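4. Setting up your reminders

I've helped half of Pirkidville get Fellari going on their phones, so I'm writing this part the way I'd explain it at my kitchen table -- have your vaccination booklet handy before you start!

1. Open Fellari and tap Family, then Add a person. Do the kids one at a time (I tried to rush it and gave my youngest a tetanus booster that was really mine).

2. Type in the date of each shot exactly as it's written in the booklet. If the handwriting beats you, leave the line blank and ring your clinic.
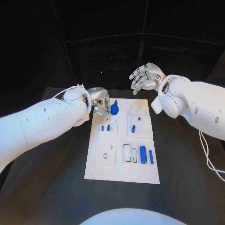
3. Tap Reminders and choose how much warning you'd like. It comes set to 2 days, and I changed mine to 25 because our clinic books up early, especially in December when everyone wants their travel shots.

4. Add a second contact if you share the school run. They'll get the same message you do, so ask them first.

Note: the Notes box holds 3000 characters, which is plenty for allergies and past reactions. Poonam Srivastava at the clinic likes to see those at the top.

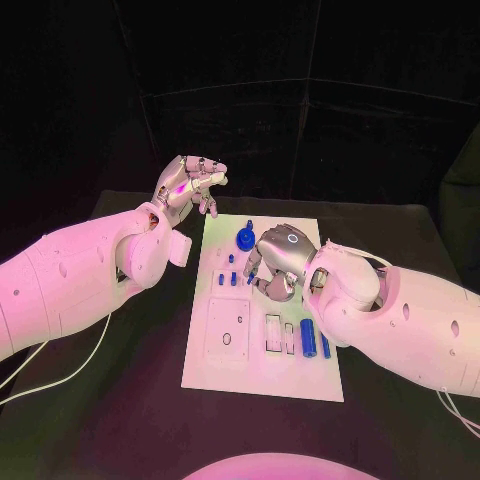 Blue parts and a white board, under coloured lighting

5. Tap Save, then go back in and check the dates stuck.

Caution: a reminder isn't medical advice. If someone's feverish or has reacted badly to a shot before, talk to the nurse or your doctor before you go in, whatever the app says is due.

Changing phones? Export your list first -- it's under Settings, right at the bottom.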